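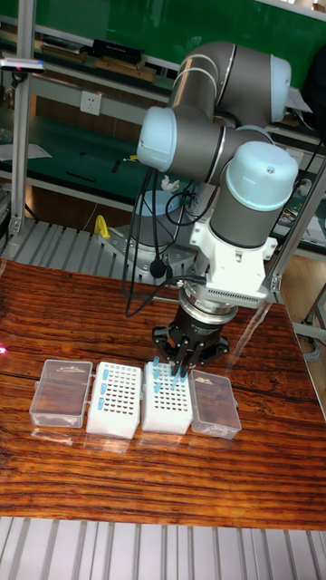

Stundcombe Garden Club – minutes of the monthly meeting, Monday, August 17, 2026

Okay, I'm typing these up the same night while I can still read my own handwriting, so forgive the typos. We started late on account of the parking (again!) and I was asked to skip the reading of the June minutes, which were approved as they stood.

Money first. We have $1797 in the general account and $347 in the plant sale envelope, which really does need to go to the bank this week. The bill from Fleltorness for the new hoses came in and we voted to pay it. One person wanted it noted that the hoses kink. I've now noted it.
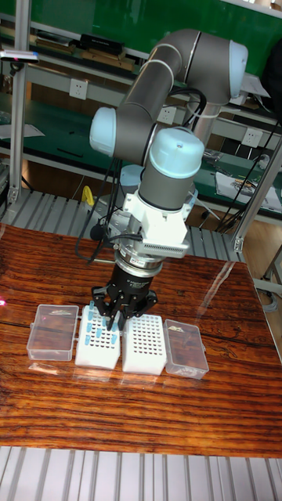 Next up was the seed swap, and this ate most of the evening. We've got 2 offers of space, the library basement and the back room at El Sherbiny, and people had feelings about both. The library is free but you can't bring in anything with soil on it, and half of us want to trade seedlings too. El Sherbiny will let us have dirt but wants us out by nine. Then we got onto tables. I'm all for a wood top with a bit of shine and a strong grain, like the orange-brown one in the picture, and I said so at some length – other folks would be happy with folding tables and a paper cover. No vote on tables. We did vote on the room, and El Sherbiny won.

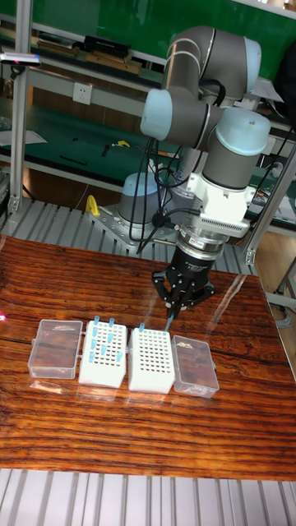
We also need envelopes for the swap, the little coin kind. Somebody found a box of 3000 for a good price and there was a fair bit of laughing, but they keep forever and we'd use them every year, so I moved that we buy it and it passed. Please write the variety AND the year on yours this time. Last year I planted what I was told was zinnias and got a whole row of radishes.

The tomato trial got a quick update. Indar, the early red one, is doing great in the sunny beds and sulking in the shady ones. If you're growing it, please keep writing down your first picking date and bring the list to the next meeting.

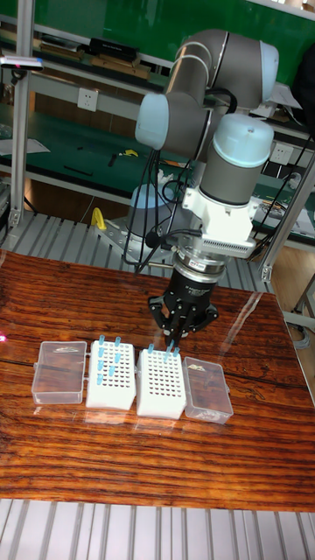 Blue pipette tip held over the racks on the wood tabletop.

Other business: the compost bins are full, so please hold your grass clippings at home until we've turned them. The water in the east beds will be shut off while the new spigot goes in, and I'll email everybody the day before. I still need someone to take over the cookie sign-up – it's very little work, I promise!

We wrapped up with lemon bars and a long talk about squash bugs that I did not write down. Next meeting is same place, same time, and please park on the church side.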